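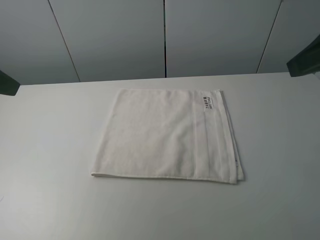 Home | Issues | Authors | Search

3.2 Cell setup and upkeep

The folding cell is a two-arm station at the Kestness site, table height fixed, gray panels on the far side. Panels went in before the first runs and have stayed. The overhead camera had been picking up people walking past, and the towel segmentation went bad each time. Tabletop is matte, pale. White terry on a pale top is a poor choice for contrast and we knew it – the fold edges are found from the shadow line and the hem, so lighting matters more than color. Figure 1 gives the table view with a folded towel and both arms clear of it.

Figure 1. Folding cell, table view. Folded terry towel, woven band to the right, no gripper contact.

Daily checks. Wipe table, dry cloth only. Lint off the finger pads. Run the empty-table capture and compare to the stored one; if the difference map shows anything bigger than a fingertip, wipe again and re-run. Small surface marks are masked in software. Both arms to park pose, then one slow open/close on each gripper, listen for the click.

Finger pads. Silicone, glued. Changed every 2,000 folds in the first protocol, but the left pad was slipping on hems well before that, so the interval was cut to 596 folds, the count at the first logged slip. Right pad would of lasted longer. Changed as a pair anyway. Glue needs a full night.

Calibration. Hand-eye calibration repeated every 72 hours of run time and after any pad change. 20 poses per arm, board flat on the table. Drift was mostly on the left arm and was traced to a loose bolt at the base plate, found in August by S. Mudgway while checking the cable run. Tightened, thread lock added, witness mark in paint. Earlier left-arm data were re-calibrated offline and kept.

Cables. The Kultik wrist cables chafe at the second clamp. Spiral wrap fixed most of it. One spare per arm on the shelf, labelled by side – they are not the same length, and we lost a mornng to that.

Lighting. Diffuse panels only. Don't re-aim between calibration and a run. The fold check looks at the stacked edge, and a hard shadow there reads as an extra layer.

Not covered here: the Adugna controller firmware, see Section 3.4.

Comments (3)

Jekisau: Did you try a darker top? We went to dark green and segmentation got a lot easier.

Anisa Menon (author): Yes, short trial. Lint showed up on it as false edges. Went back to pale.

tablehand: what glue for the pads? ours peel at the corners

Contact the editors | © 2024 the authors | Back to top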